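Ticket 3008
Product: Udis race timing, start gate module
Site: Lallora ski area, moguls course
Opened: 27/09/2019
Priority: 2
Status: Open, waiting on parts

Reported problem
The start gate at the top of the moguls course sends a second start signal a moment after the first. The timing desk at the finish then shows two skiers on course when there is only one. The finish beam stops the first entry and the second one keeps running until the operator clears it by hand. Seen in dry testing only, no snow on the course yet. The site wants it fixed before the October training camp.

What the site tried
Restarted the timing desk. No change.
Swapped the start wand for the spare. No change.
Moved the gate cable to the other input. The double signal moved with it, so the desk input is not at fault.

Support notes
Asked the site for the gate log. The extra signal is there on every start, 288 milliseconds after the real one. The gap does not vary, which does not look like a loose wire. A loose wire would give a scattered set of times.

Checked the firmware. The gate is on build 1633. The desk is a Gunnlaugsson unit and was updated over the summer, the gate was not. Sent the update file and the steps for loading it. Site confirmed the gate loaded it and restarted normally.

Retested after the update. The double signal is now on some starts and missing on others. Closing the ticket on that basis was suggested and the site said no. Agreed, it stays open.

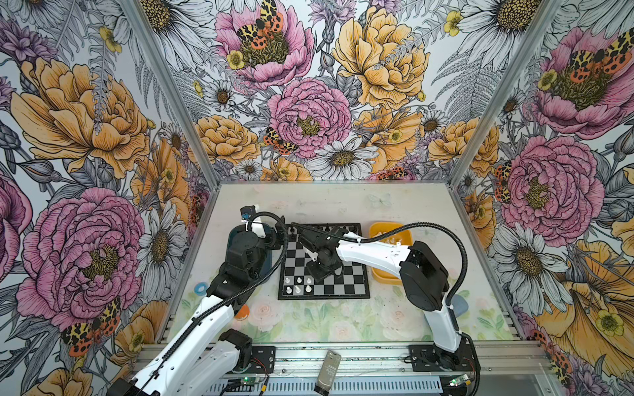 The wand return spring is the next suspect. If the wand swings back too far when it closes, it can trip the switch a second time, and the old firmware may have been hiding how often that happens. Asked the site to open the wand by hand, hold it, and let it back slowly. No double signal when done that way. Please also check the signal cable where it meets the wand housing. It should have a loose loop there, the way the black corrugated conduit loops along the white arm by the chessboard, so the wand can swing without pulling on the plug. The site says theirs is tied tight to the post.

Action for site
Cut the tie at the post and leave slack at the housing. Tie it again lower down.
Run the start test again and send the new log.
Do not change the lockout time on the desk. It would hide the fault and could drop a real start in dual moguls.

Action for support
Return spring and switch ordered from Grumura. Will ship to the site office when they arrive.

Latest update
Site has freed the cable. Start test not yet repeated, the lift is down for inspection and the crew cannot get to the top with the test kit. Ticket left open.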